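机器人操作实训课程讲义 第四讲：桌面操作任务的安全规则与良好习惯

Dreltcombe 实训中心 · Vandico 课程组

各位同学，前三讲我们花了不少工夫讲运动学和末端执行器的标定，有同学课后跟我说，听得有些累，想早点上手。我很理解，我自己当年也是这样，恨不得第一天就让机械臂动起来！不过上手之前，还是请大家耐心把这一讲读完，规则不算多，但每一条都希望你们真正放在心上。

一、开始之前：把工作区布置清楚 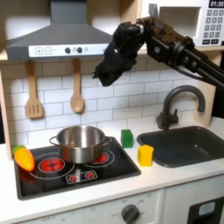

布置工作区，最要紧的是每件东西都有固定的起始位置，而且写在任务单上，换一个人来也能照着摆回去。写的时候请用相对位置，少用“旁边”“那里”这样的词。拿玩具厨房来说，胡萝卜可以写成“灶台最左侧前角，叶子朝左上方”，绿色方块写成“灶台与水槽之间，靠后墙”，这样后面的同学读起来就不会有歧义。锅跨在两个灶眼之间，也请照实写明，不要只写“锅在灶上”。

任务单第一栏填编号，第二栏填起始摆放，第三栏填目标摆放，第四栏留给备注。备注栏常常被大家空着，其实很可惜，哪怕只写一句“这次换了物品”，对后来的人也是很大的帮助。

二、速度与停止

在 Stavoteo 实训台上，初学阶段末端速度上限设为每秒 400 毫米，靠近台面时请再降一档。每组 2 人，一人操作，一人守在急停按钮旁边。守急停的同学请把手空出来，不要同时记录数据，也不要看手机（这一点我每学期都要唠叨几遍，请多包涵）。两个人轮换的时候，先停机，口头确认，再交换位置。
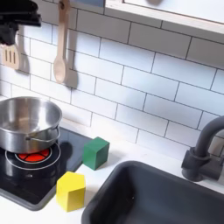 撰稿：Vandico 课程组主讲教师，兼 Dreltcombe 实训中心安全督导

接着说路径。规划路径时，大家往往只盯着要抓的那件东西，忘了手臂经过的地方还有别的东西。挂在墙上的木铲和木勺就是很好的提醒：它们不在任务单的目标里，可是夹爪从上方过来，离它们可以很近。所以我们要求把悬挂物、水龙头、层板边缘一并登记为障碍物，哪怕任务根本用不到它们。金属锅表面反光，做视觉定位时也请多留一份心，先看一看识别结果，再下达动作指令。

抓取小件物品之前，先在物品上方停一下，确认夹爪的朝向和开口，再缓缓下降。两件物品靠得近时，先想好夹爪张开以后会不会碰到另一件。真的碰倒了也不要紧，停下来，记一笔，按任务单重新摆好再来，千万不要一边让手臂运动一边伸手去扶。

三、人与机械臂共处的距离

地面上贴有黄线，机械臂通电时，身体任何部位都不要越过。需要进入的，按下面的顺序来：停止程序，按下急停，等守急停的同学答复“可以”，再伸手。离开时反过来做一遍。Gaillard 楼的实训室空间比较窄，请把背包和水杯都放到门口的柜子里。 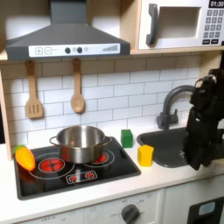

本页最后修改：2020-05-20

四、等待位的选择

所谓等待位，就是两次动作之间手臂停留的地方。选等待位时主要看这样几件事：会不会挡住相机，下方有没有易倒的物品，下一步动作是否顺手。像手臂垂在水槽上方时，灶台上的锅和胡萝卜、台面上的两个积木都露在外面，检查摆放就方便得多；不过水槽右侧和龙头的末端会被遮住，如果下一步要往水槽里放东西，就得另选一个位置。请各组在任务单背面画一张简图，标出自己选定的等待位，并写一两句理由，写得朴素些没有关系。 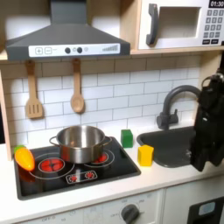 图4 夹爪位于水槽上方，灶台一侧无遮挡

五、收尾与记录

结束后让机械臂回到收纳位，断开使能，再关总电源，顺序不要颠倒。物品按任务单复位，缺了什么、坏了什么，写进 44 号登记簿，登记簿就放在实训室进门的架子上。每组至少交 6 份完整的任务单，失败的那几次也要交，批改时我会认真看你们怎样描述失败的经过，描述得清楚一样可以得高分。

课后作业：任选一件厨房物品，为它写一份任务单，包括起始摆放、目标摆放、障碍物清单和等待位。下次上课前交到课程组信箱，纸质的就好，字迹工整些，我年纪大了，眼睛不太好使，先谢谢大家！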